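Ticket: Lemon icebox pie still soupy after 12 hours
Opened: Wednesday, February 23, 2022
Status: Solved (I think!)

Okay, so I made the Gramville lemon icebox pie for my sister's shower and it would not set. I followed the card to the letter - 2 cans of condensed milk, the juice, 4 yolks - and after a whole night in the fridge it poured like pancake batter. Crust was fine, flavor was great, you just needed a straw.

First thing I checked was the fridge. The Tellero thermometer on the middle shelf read 38, so no problem there. Then I swapped the bottled juice for fresh and tried again. A little thicker, still sad.
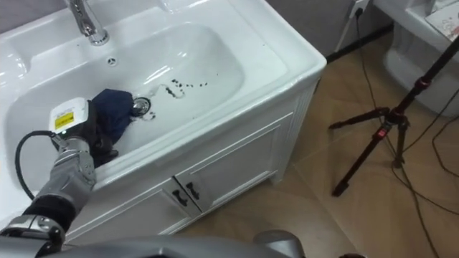

Third try, I finally read the label on my cans. I'd grabbed the Balaskas evaporated milk, and the recipe wants sweetened condensed (they sit side by side at my store and I was in a hurry). Made it over with the right stuff and it was already thickening in the bowl while I stirred in the lemon!

Update: sliced clean after 4 hours. I did bake this one for a few minutes first because of the yolks, and let it cool on the counter before chilling. Still getting a small weepy ring around the crust, so if anyone has a fix for that I'd love to hear it. I'm making two more in April.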